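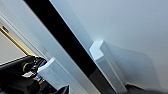

浅灰的面,黑的一道,左上角一根金色细杆。

先说结论吧,省得看到一半骂我:家里的台面,应该允许它空着。一整块空着。什么都不摆,也不必将来打算摆什么。

写这个是因为上个月搬了一次家,七月,热得人发昏。收拾到夜里两点,箱子拆了一半,客厅里唯一能坐下来看着不心烦的地方,就是一块浅灰色的平面。没东西。光打上去,中间亮一点,边上偏蓝一点。我盯着看了好一会儿。旁边全是纸箱、胶带、拧不回去的螺丝,还有一袋不知道从哪个抽屉倒出来的钥匙。

然后第二天一早,我把水壶放上去了。再然后是药盒、充电线、快递单、半包纸巾。到晚上那块灰就看不见了。

这事儿谁家都一样。平面会招东西。桌子、柜顶、窗台、洗衣机盖子,只要是平的、够得着的,三天之内必满。我以前以为是柜子不够,买柜子。Jornwood的那种窄高柜,买了一个,又买一个,一共买了四个。四个柜子,四个新的柜顶。柜顶上现在放着买柜子时送的布艺收纳盒,盒子里是说明书。

收纳这门生意,说到底是卖给你更多的平面和更多的洞。我不是说收纳用品没用,抽屉分隔我也用,挺好使。我烦的是那套说法:每一寸都要利用起来。墙上要打洞板,门后要挂袋,床底要塞箱,水槽下面要装两层伸缩架。看那些改造帖,评论区最常见的一句:这里空着好浪费呀。

浪费什么了?

面积是花钱租的、买的,没错。但我付钱是为了住在里面,不是给东西付的。一块空台面的用处是,你回家手里提着菜、夹着伞、嘴里叼着钥匙的时候,有地方一撂。你要揉面,马上能揉。孩子要拼图,马上能拼。要包个快递,不用先搬走十一样东西再找剪刀。已经摆满的台面,等于没有台面,只是一个没门的柜子。

再说颜色。有人讲灰色冷,像医院,像办公室。我以前也这么讲。上一个家选的是仿石纹,花的,当时店里的人说耐脏。是耐脏,脏了看不出来,所以也就不擦。面包屑能在上头躺一个礼拜。现在看灰色顺眼了,浅灰,干干净净一大片,旁边一道黑,再过去又一条暗一点的灰。就这么几样。有一点影子落上去都看得见,软软的一团。花台面上哪有影子,全给纹路吃掉了。

金色我要单独说两句。这几年金色给用坏了,把手金的,水龙头金的,灯金的,镜框金的,连垃圾桶脚踏都是金的。去Hateck的展厅转过一圈,出来眼睛疼。金色只能是一点点,细细一根,在角上,后面最好是米色那种不吭声的底子。这样它才亮。多了就是喜糖盒。

我知道有人要反驳:你说得轻巧,我家就22平,哪来的地方空着。行,这话我认真答。我住过更小的,锅只能放在地上的那种。越小越要空出一块,不用大,一张A4纸也行,两张更好。小房子里东西的密度本来就高,眼睛没地方落,人会躁。我那时候天天跟合住的人为一个杯子吵架,杯子有什么错,是没地方放杯子。后来我们约好,灶台右手边那一小截谁也不许放东西过夜。就那一小截。吵得少多了。

还有人说,空着像没人住,没人味。这个我不太服。人味不靠摆件。摆件店里成套卖的,Suklow的那种,三件一组,一个瓶子一个圈一只鸟,家家一样,哪来的人味。真住着人的地方,桌面空了也看得出来:边上磨过,有杯底印,靠窗那头颜色略微不一样。

具体怎么弄,我自己的土办法,不一定对:

一,挑一块,只挑一块。别贪,全屋都空那是样板间。
二,睡前清掉。没归处的东西先扔进一个袋子,袋子满了再说。我的袋子到现在没翻过,里头大概583样东西,一样也没想起来要用过。
三,不要在上面放“好看的托盘”。托盘是最坏的。托盘一上去,东西就有了名份,谁也赶不走。
四,别跟家里人讲道理。讲不通的。你就天天清,清到他们不好意思往上放为止。

第四条我妈那边完全不管用,她来住了几天,台面上多出一排玻璃罐,里面泡的什么我都没敢问。等她走了我又收起来。这个没办法,老一辈看见空的地方心里发慌,穷过,空就是缺。我理解,真的理解。所以我说的是“应该允许”,没说应该强迫。

前阵子逛Kincaid,看到一款台面,卖点写的是“预留插座、挂杆、分区凹槽,告别单调”。凹槽!好好一块平的给你挖几个坑,规定这里放葱那里放手机。我站那儿看了半天,没买。平就让它平着吧,单调也是我自己的单调。

现在是下午,水壶已经挪回厨房了,药盒进了抽屉,充电线还没想好去哪,先搭椅背上。灰的那块又露出来了,一大半。剩下那半是快递单,一会儿就收。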